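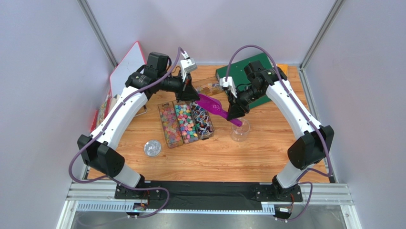
I finally read the Panicker write-up on two-arm scooping, and I'm less impressed than everyone in my feed. The claim is that a policy trained on 1240 demonstrations learns to pour small items with both grippers on the scoop, and that it beats the single-arm baseline. Fine. But the baseline got 667 demos. Why would you do that?

Nele Wegener asked the same thing in the comments and was told the gap "shouldn't matter much." Then run it with equal data and show us!

My other gripe is the scoring. A trial passes if anything lands in the cup. One bead -- pass. I'd like to see the amount delivered, and how much ended up on the table. They ran 234 trials, so the numbers could be pulled from the video.

I do think the two-handed grip is worth trying, and Pallavi Bansal wants to repeat it at Fallby in November. I'll wait for hers.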